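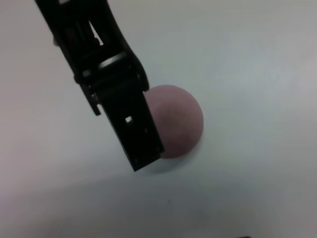

Black gripper over a white surface.

The Second Engineer

8 September 2019

By the time Panya Sitthichai got her mother and both of her mother's sisters out of the car and up the steps of the Givier, the line for popcorn had already reached the doors, and Aunt Malee was saying that in her day a person brought her own food to the pictures and was respected for it. She had brought her own food. It was in her purse, wrapped in two layers of foil, and you could smell the garlic from the ticket window.

"It's three hours long," Panya said. "A hundred and eighty-six minutes, Auntie. You can't eat sticky rice for a hundred and eighty-six minutes."

"I have eaten it longer than that," said Aunt Malee.

The Givier was the last of the big old movie houses in Kasdale, with 643 seats and a ceiling painted to look like evening, and it had been chosen for the hometown showing of Volemitz Rising because the director had grown up nine blocks away and had once been thrown out of the balcony for whistling. Panya had grown up a good deal farther off, above the family restaurant, the Ratanaporn, where the smell of frying shallots came up through the floor and the television was always turned toward the cook. She had watched the first Volemitz picture on that television with the sound off, at the age of nine, reading the lips of the ship's crew and making up what they said. When she finally saw it with the sound on she was disappointed for a week. Her version had been better. In her version the captain and the second engineer had been in love the whole time, and it made the explosion much sadder.

And now she was the second engineer. Not the same one, of course - that one had been blown out of an airlock - but the new one, on the new ship, in a gray jumpsuit that had been made for somebody taller and pinned up the back with clips. She had gone in for one day's work in July and been kept for six. She had a name in the script, which was Orla, and a line, which was "She won't hold, Captain." She had told her mother about the line. Her mother had told the restaurant, and the restaurant had told Kasdale, and the man who delivered the fish had taken to calling it through the back door every morning with the crates in his arms. "She won't hold, Captain!" he would shout, and down would go the shrimp.

What Panya had not told anybody was that in the spring a very polite young woman had called from the production office to say that the picture had been running long, and that some lovely work had been lost, and that everyone was so grateful. Panya had asked whether her line was some of the lovely work. The young woman had said she truly didn't know, she only had a list of people to call. So for five months Panya had carried that around with her like a stone in a coat pocket, and had gone on smiling at the fish man.

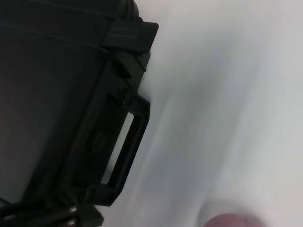 Hard black case, latch side.

They found four seats together on the left, near the front, and Aunt Malee took the aisle on account of her knee, and Aunt Dao took the seat behind a man with a great deal of hair and then made everyone trade. Panya's mother had on the green silk jacket she wore to weddings. She sat very straight with her ticket held in her lap in both hands, as if somebody might still come along and ask to see it.

"When are you?" she whispered.

"Toward the end, Mama. If they used it. They don't always use everything."

"Why would they not use it?"

"I don't know," said Panya. "Sometimes it's too long."

"It is three words," her mother said. She counted on her fingers, and it was four, and she looked more indignant than before. "Four words. How long is four words?"

Then the painted evening overhead went dark, and the people in the balcony whistled, which must have pleased the director very much wherever he was sitting, and the picture began.

It was a good picture, Panya thought, or it was trying so hard to be one that it came to the same thing. There was a planet made of salt. There was an old pilot who talked to his dead brother over the radio, and she cried at that a little even though she had been standing just outside the set on the day they shot it, eating a banana. The first hour went by and nobody in her row moved except to pass the foil. In the second hour Aunt Dao fell asleep with her mouth open and woke up at the battle and said, quite loudly, "Who is that?" and a boy in the next row turned around and kindly told her.

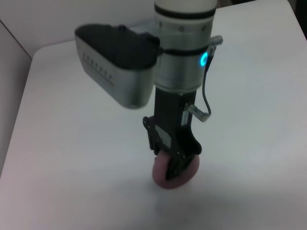 Then came the corridor with the red lights, and Panya took hold of the armrests. She knew every inch of that corridor. It was plywood, and it had swayed if you leaned on it, and up there it looked like the inside of a whale. The captain came running. The captain stopped at the engine room door. And there was the gray jumpsuit, there were Panya's own two hands on the big wheel, and the back of her head, and a slice of her cheek with the soot on it that had taken a makeup man forty minutes. The captain said, "How long?" and the head turned, almost far enough, and the picture cut to the engine, which groaned and began to split.

That was all. They had cut before the line.

She sat there with her ears burning. She was thinking about the fish man, and about what she could possibly say to her mother in the car, when from the seat beside her, clear and firm, in the voice that had called out orders over a hot kitchen for thirty years, her mother said it.

"She won't hold, Captain."

There was a rustle. Someone across the aisle laughed, a nice laugh. On the screen the engine went, and the whole theater turned white, and Panya could see all of them lit up like noon, her mother with her chin raised and the ticket still in her lap, and Aunt Malee reaching over with the last of the rice.

"They took it out, Mama," she whispered.

"I heard," said her mother. "So I put it back. Watch the picture, there's your elbow."

And so it was, down in the corner behind the captain, for a good long while.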